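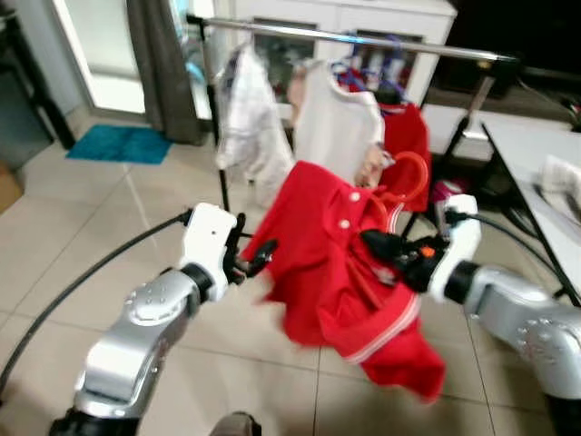 Subject: Re: Swelling on garage side door, Rebane fiberglass or wood?

We replaced ours in January, so I can answer part of this. Our builder in Fovness quoted the Rebane fiberglass slab and a solid fir one. With the frame and sill pan included, they came out within $62 of each other, both a little over $1,000. We took the fiberglass.

> The bottom rail has swollen again and the door
> drags on the sill every time it rains. I have
> planed it twice. Is fiberglass worth it, or
> should I get another wood door and seal it better?
> The opening faces west with no overhang.

With no overhang I would stop planing. Check the bottom edge first. Ours had never been painted underneath, and the wood was soft for 2 inches up.

Measure the jamb depth before you order. Vitstead stocks the standard size only, and anything deeper goes through the Idton warehouse, which added three weeks for us.

The sweep that came with the door was too short on the hinge side. I bought another one and cut it to fit. No dragging so far.

I still have the old hinges if you want them.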